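Druka Small Items Set
README

Contents
What is in the set
How the boxes were filled
Folders and file names
Notes on labelling
Known gaps
Contact

What is in the set

Druka is a collection of 1707 pictures of storage boxes with small household things in them: cartons, tubes, packets, round tubs, cards and the odds and ends that gather in a bathroom cabinet or a bedside drawer. It was put together for people who work on sorting and tidying in ordinary homes. The pictures come from 23 homes, and each home has its own folder.

All the boxes are open at the top. Most are clear plastic, a few are cardboard or woven. Lids were put to one side before the pictures were made and are not labelled, even where one can be seen.

How the boxes were filled

People were asked to use what they already had and to leave it in whatever order it was in. We did not supply any items. Things could stand, lie flat or lean on each other, and many do. The only request was that a box should hold no more than 40 items, as fuller boxes proved too slow to label.

Boxes were placed wherever there was space, mostly on beds, sofas and kitchen tables. Bedding and clothes were left as they were.

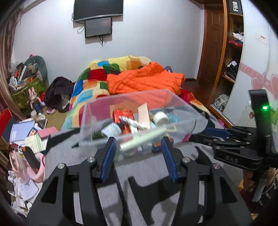
Clear box of mixed small items, with a red carton, a slim printed tube and a round white container. Bedroom, patchwork-pattern blanket behind.

Clear boxes need some care. Cloth behind the box often shows through the plastic, and its colour can be taken for part of the contents. In the bedroom picture the orange quilted garment is on the bed and has no item label, although part of it is seen through the wall of the box.

Folders and file names

Each home folder has two parts, "boxes" and "labels". A label file has the same name as its picture. Homes are numbered in the order they joined, and the numbers carry no other meaning. The folder "steken" holds the pictures used for checking and should be kept apart from the rest.

Notes on labelling

Items are labelled by shape first (carton, tube, packet, tub, card, other) and then by main colour. Contents are never guessed. A tube is a tube, whether it holds cream or glue.

Where two labellers disagreed on a shape, Lieselotte Stüber made the final choice. Items too blurred or hidden to name are marked "other" - please don't read this as a group of its own.

Known gaps

Glass jars are rare. Cardboard boxes appear in only 2 homes. Pale items against clear plastic have the least tidy outlines, and we plan to redo these in March.

Contact

Corrections to labels: Ľudovít Kováčik. Please give the home number and the file name.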